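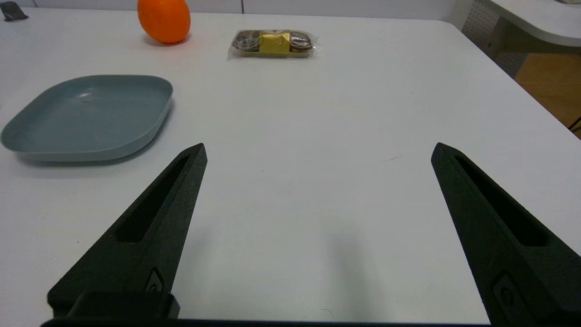 18 de abril de 2021

Caderno da oficina, bolas e balizas

Chegaram de manhã as bolas do Urban depois do treino de marcação de penáltis. Duas perdem ar pela válvula, as mesmas que já tinham dado problema no inverno. Troquei as válvulas, enchi à pressão indicada e deixei as bolas na prateleira de cima com fita no gomo. Verificar de novo antes de devolver.

As restantes estão boas, embora o couro sintético das mais antigas já absorva água. Com relva molhada ficam pesadas e os guarda-redes queixam-se. Não vale a pena coser mais nada nessas. Passam para os infantis ou para o aquecimento.

Ensaio de ressalto: largada a dois metros, piso de cimento, três largadas por bola. O modelo Kavo continua regular, sem diferença visível entre bolas do mesmo lote. O Rutimance ressalta menos e desvia-se para o lado da costura – já o tinha apontado em setembro e mantenho. Para desempates por penáltis eu não o usava.
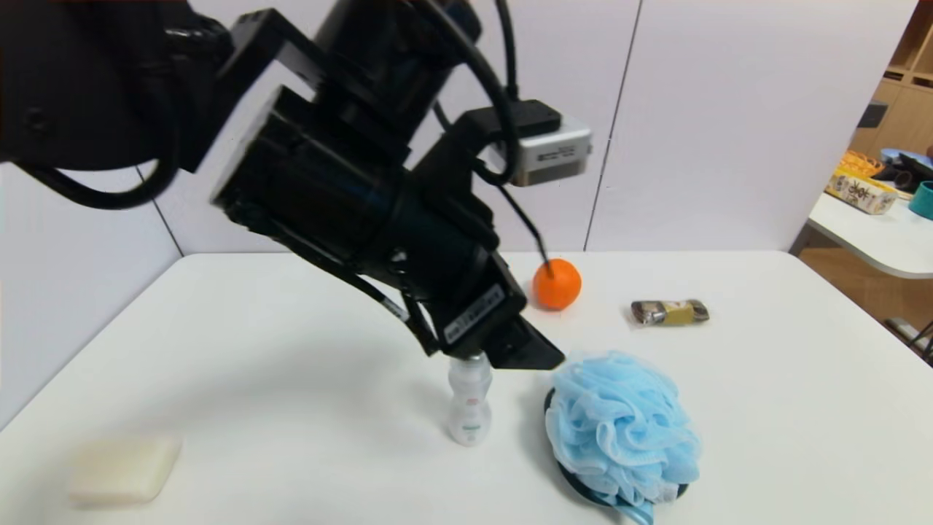
O desvio nota-se mais quando a bola está abaixo da pressão, por isso convém repetir tudo com o manómetro novo. O antigo marca a mais e estraga a comparação com as folhas anteriores. Risquei os valores do caderno azul que foram tirados com ele; quem precisar deles que fale comigo primeiro.

Redes: a da baliza norte do Idano tem um rasgão junto ao poste esquerdo, à altura do joelho. Remendo feito com fio de 2 mm, nó duplo. Gastei uns 40 ganchos de plástico a prender a rede à barra, porque os velhos partiam ao apertar. A caixa ficou com 14. Encomendar mais, dos brancos, que os pretos não aguentam o sol.

A marca dos penáltis no campo 7 está quase apagada. Medir outra vez a distância a partir da linha de golo antes de pintar, a última pintura ficou torta. Fica para quando a relva estiver cortada.

Por fazer: segunda leitura das bolas com válvula nova, ressalto do Rutimance com a pressão certa, resposta ao Urban sobre as bolas velhas. A bomba elétrica aquece ao fim de poucas bolas – usar a manual até vir a peça.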